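About Brirnow

Brirnow sells electrical tape and the small supplies that go with it. We started with one shelf in the back of a repair shop and now work out of our own building, with 12 people on staff. Our customers are electricians, school shops, theaters and people who fix things at home.

Tape is still most of what we do. We stock 345 items, and 252 of them are tape in one color or width or another. Color matters in this trade. An electrician marking wires wants the same red in August that he bought in the spring, so we buy each color from one mill and stay with it.

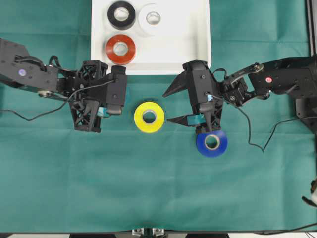 Mixed color sets are packed to order. You choose the colors, and we put the rolls together flat so the edges stay clean — no shrink-wrapped bundles with two colors you will never use. Sets leave the building within 3 working days. If you need only black, we will sell you only black.

Manon MacPherson runs the business and answers most of the email. Kamarul Sembiring handles buying, and Afiq Kusuma is in charge of packing and returns. Unopened rolls can come back at any time with the packing slip.

Trade accounts are open to any licensed contractor or school. Write to the office for a form and a color card.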